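Husar hand-held gripper: four weeks of collecting at home

Posted December 14, 2019
Reviewed by Lăcrămioara Vasiliu

I bought the Husar to record examples for a small pick-and-place model. You hold it, squeeze the handle, and the jaws close on whatever you want the model to learn to pick up. A camera looks down over the jaws and saves each go as an episode. I have 458 episodes so far, and 166 of them were recorded in the last week, once I had the hang of it.

Setup was simple. The printed sheet covers charging and pairing, and the Destel software found the unit on the second try. Calibration means opening and closing the jaws a few times in front of a plain wall. I redo it every morning. If you skip it, the recorded jaw width drifts and the model learns to stop short of the object.

The grip is good. Snack packets, bottle caps and folded cloth all come up without much fuss. Thin cards flat on glass are the weak spot. I threw out 3 whole sessions of those before I learned to slide the card to the edge first.

Weight is my main complaint. It's fine for 20 minutes, then my wrist starts to wander and the paths get sloppy. I now stop after each batch and label while I rest. The Oltoritz I used before was lighter, but its jaws slipped on anything glossy.

Where you record matters more than I expected. My first 168 episodes were all on a bare desk, and the model fell apart as soon as there was clutter behind the object. Ordinary lived-in rooms give much better material.
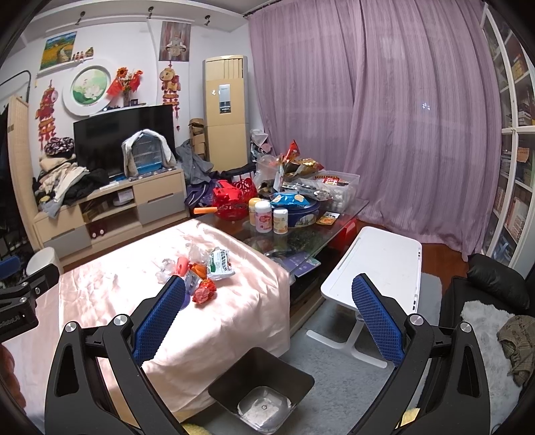 I also vary the height I start from, and I go for soft wrappers as often as hard things like bottles and tins. Labelling is the slow part. Destel lets you trim the start and end of an episode but not split one in two, so a fumbled grab means doing it over. Trernusano, the shop I ordered from, says a split tool is due in January.

Four stars. I'd buy it again at this price, with a wrist strap.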